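Start Verein Teams Spielplan Sportanlage Downloads Kontakt

Sportanlage / Sicherheit & Begehung

Begehung Ausweichplatz Prultholm vor dem ersten Heimspiel, Juli

Begangen: Odair Xavier, allein, Start 17 Uhr. Der Hauptplatz ist diesmal nicht dabei, der wird ja noch neu eingesät. Gleiche Liste wie letzte Saison, Punkt 6 ist neu. Kürzel: i.O. = in Ordnung, M = Mangel, N = nachsehen.

1. Spielfeld

1.1 Rasen, Löcher und Kanten: M. Strafraum Nord, vor dem Fünfer, Delle so groß wie ein Gullideckel. Mit Sand-Erde-Gemisch auffüllen, festtreten, vor Anpfiff nochmal drüberlaufen.
1.2 Regnerköpfe bündig: M. Neun Stück geprüft, einer steht vor (Seitenlinie Ost, Höhe Mittellinie). Kappe liegt bei mir.
1.3 Linien: i.O. Strafstoßpunkt Süd blass, nachziehen.
1.4 Fremdkörper: i.O. Zwei Heringe vom Zeltlager gefunden, weg damit.
1.5 Abstand Seitenlinie zur Barriere: i.O., nachgemessen.

2. Tore

2.1 Großfeldtore, Verankerung: Nord i.O., Süd N. Bodenhülse links hat Spiel. Hält, aber mit der Hand zu bewegen, gefällt mir nicht. Skoder angerufen, Rückruf steht aus.
2.2 Jugendtore (fahrbar): M. Gegengewicht fehlt an einem Tor. Bleibt angekettet bis Gewicht da ist, auch nicht "nur kurz fürs Training".
2.3 Netzhaken: i.O., offene Metallhaken gibts hier keine mehr.
2.4 Netze: Süd unten rechts Loch, Ball geht durch. Flicken reicht.
2.5 Aufkleber Kippwarnung: auf den Jugendtoren nicht mehr lesbar. Bestellt.

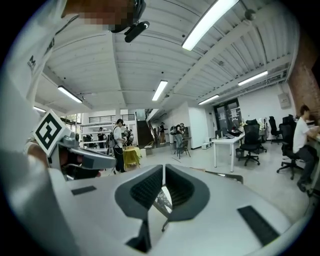
2.6 Ketten und Schlösser der Jugendtore: Schlüssel 38 klemmt. Öl hat nichts gebracht, Schloss tauschen. Ersatzschlüssel hängt wieder da, wo er hingehört, bitte auch da lassen.

3. Bänke und Technische Zone

3.1 Auswechselbank Heim: i.O. Eine Sitzschale mit Riss, abgeklebt, nicht benutzen.
3.2 Auswechselbank Gast: M. Scheibe hinten locker, zwei Schrauben fehlen. Draltus hat die Bänke letztes Jahr aufgestellt, Gewährleistung prüfen!
3.3 Markierung Technische Zone: fehlt komplett. Wird mit den Linien mitgemacht.
3.4 Platz für Trage: i.O., Weg zum Tor frei. Muss frei bleiben, auch wenn der Getränkewagen kommt.

4. Zuschauer

4.1 Barriere: i.O. bis auf Ecke Nordwest, da ist ein Rohr aus der Schelle gerutscht. Wieder eingehängt und festgezogen.
4.2 Stufen Stehplatz: N. Dritte Stufe von unten wackelt bei Belastung aussen. Absperrband dran.
4.3 Fluchttor Parkplatz: ging erst beim zweiten Versuch auf. Scharnier gefettet, jetzt i.O. Während des Spiels NICHT abschliessen.
4.4 Zufahrt Rettungswagen: i.O. Zwei Autos standen drin, Halter angesprochen.
4.5 Beleuchtung Weg zum Parkplatz: zwei Lampen aus. Bei Anstoß am Abend ein Thema. 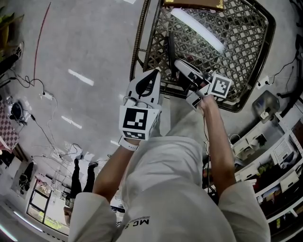
Mit dem Handgreifer am braunen Flechtkorb

5. Kabinen und Sanität

5.1 Boden Duschen: M. Matte Kabine 2 an der Kante hoch, Stolperfalle. Rausgenommen.
5.2 Warmwasser: am Hahn 60 Grad nach langem Laufenlassen, Mischer in der Dusche regelt runter. i.O.
5.3 Verbandkasten: Kältekompressen fehlen, Rest vollständig und nicht abgelaufen.
5.4 Defi: Anzeige grün. Elektroden haltbar bis nach Saisonende, steht drauf.
5.5 Feuerlöscher Flur: i.O., Prüfplakette gültig. Bierkisten davor weggeräumt.
5.6 Aushang Notrufnummern: hängt, aber alte Handynummer vom Platzdienst. Neu drucken.
5.7 Schirikabine abschliessbar: ja.

6. Umzug / Gastnutzung (neu)

6.1 Übergabeprotokoll mit Fuentealba (Platzeigentümer): unterschrieben, Kopie im Ordner.
6.2 Schlüsselliste: rund 27 Schlüssel im Umlauf laut Liste. Abgleich offen, mach ich nächste Woche.
6.3 Ballfangnetz Südseite: M. Abspannseil ausgefranst. Bis Tausch kein Torschusstraining auf Süd.
6.4 Flutlicht: beide Masten an, gleichmässig genug. Schaltkasten zu. Standsicherheit Masten ist Sache des Eigentümers, Nachweis angefordert. 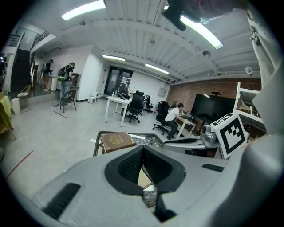
Greifer aus der Nähe, schwarze Polster in der Kerbe

Offen vor Anpfiff, Reihenfolge so abarbeiten:
- 2.1 Bodenhülse Süd (ohne die kein Spiel, Punkt)
- 1.2 Regner
- 3.2 Scheibe Gastbank
- 4.2 Stufe, sonst Block zu
- 1.1 Delle
- 5.3 Kompressen, bring ich mit

Der Rest kann bis zum zweiten Heimspiel. Nachbegehung dauert höchstens ne halbe Stunde, wer mitgehen will meldet sich bitte.

O. Xavier

Schlagworte: Platzbegehung, Tore, Verkehrssicherung, Heimspiel

3 Kommentare

ecke_nordwest: Das Rohr an der Barriere rutscht jedes Jahr raus. Da gehört eine neue Schelle hin, Festziehen hält bis Oktober.

Jugendtrainer D: Wenn die fahrbaren Tore angekettet bleiben, worauf spielt dann die E-Jugend? Können wir die Minitore vom Hauptplatz rüberholen?

O. Xavier: Minitore ja, hab ich gestern schon geprüft, sind i.O. Bitte zu zweit tragen und danach wieder in den Container. Schelle ist notirt.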